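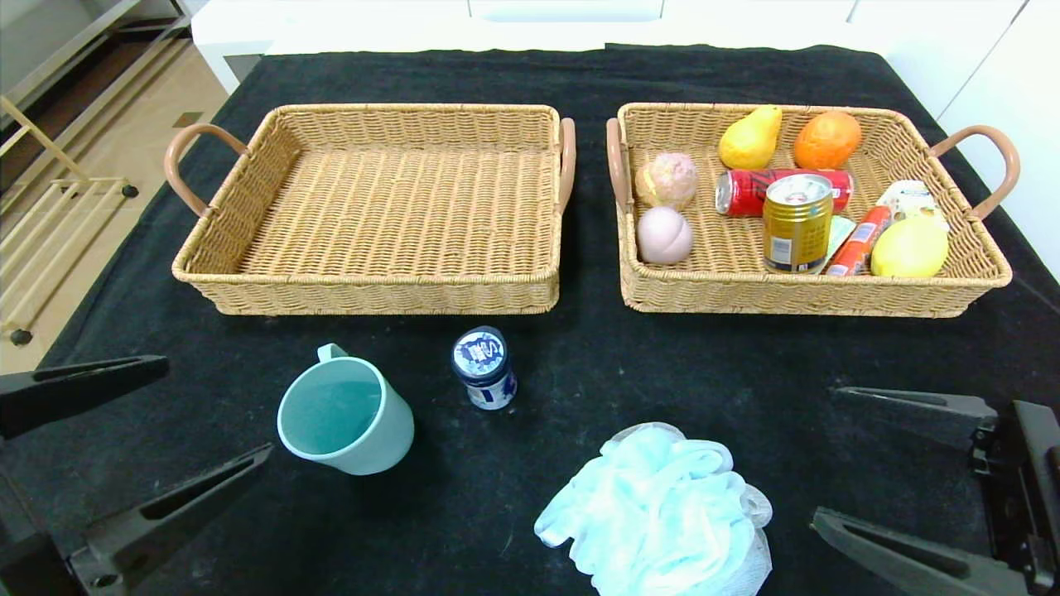 One of our early readers objected that a list of household words is no use without the regional ones, and asked why "sack" and "poke" were missing for a paper bag. Both are in as of this release.

Komach Household Words
Version 6, updated 3/10/23

Contents
A word list of everyday names for things kept in kitchens, bathrooms and hall closets, with the regional variants people gave us for each. There are 173 headwords and 77 of them have at least one variant.

Files
words.csv: one row per headword
variants.csv: one row per variant, linked by word_id
sources.txt: where each variant was collected

Columns in variants.csv
word_id, variant, region, source, note
The region column is free text. We did not map it to states or counties. "Derkberg and north" is a real entry.

How it was collected
Most variants came from a mail survey that drew 51 replies. The rest came from the MacPherson letters, which were typed up by hand. Spelling in the letters was kept, so expect "skillit" and similar.

Known problems
The bathroom section is thin. Words for washcloths are good, words for soap holders are not. A few rows have the source "Revitz" with no page number. We are still looking for those pages. Blank notes mean no comment was given.

Use
Free for any purpose. Please cite the version number, as word_id values changed between versions 4 and 5.

Corrections
Open an issue with the word_id and the place where you heard the word. Changes sent in after March go into the next version.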